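Wording for Dad's notice in the paper, how long is too long?

winelov_jo
Posted Saturday, 9:14 pm

Hello all, not posted in this bit of the forum before. My dad died at the start of August and I've been handed the job of writing the notice for the local paper. The first 75 words are included, then they charge by the line. My draft is 288 words and comes out at some £900, which made me feel quite ill!

The trouble is he did such a lot. Thirty-odd years at Skoren, the bowls, the allotment, the brass band, and my aunt wants every grandchild named (plus the dog, bless her). I've got the draft open now and I keep taking out the band and then putting it back in. 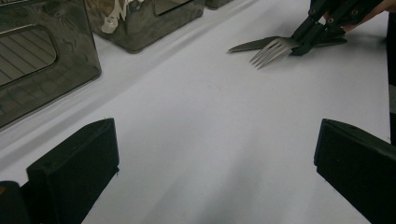
My brother says just put the name, dates and funeral time and be done with it. I can't bear that, it reads like a bus timetable. What did the rest of you do?

Benito Bravo
Posted Saturday, 9:40 pm

So sorry about your dad. I'm with your brother, I'm afraid. We did a short one for Mum with the church and the time, then put the long version in the order of service, where people kept it. Cost us next to nothing.

luik54
Posted Saturday, 10:02 pm

Don't agree with that, Benito. Half the people who knew my husband couldn't get to the funeral, and the notice was all they saw. An old workmate rang me in tears because we'd mentioned the darts team. I'd pay it again.

Takumi Nishimura
Posted Saturday, 10:31 pm

Could you go in between? Ours had one line about work, one about what he loved, then "much loved grandad" with no names at all. There was grumbling from the cousins but it passed. And ask whether the online page is charged separately, ours wasn't.

winelov_jo
Posted Saturday, 11:05 pm

Thank you, all of you. I'll ring them about the online page. The band is staying in, and my aunt can have the grandchildren in the order of service. Not sure about the dog yet.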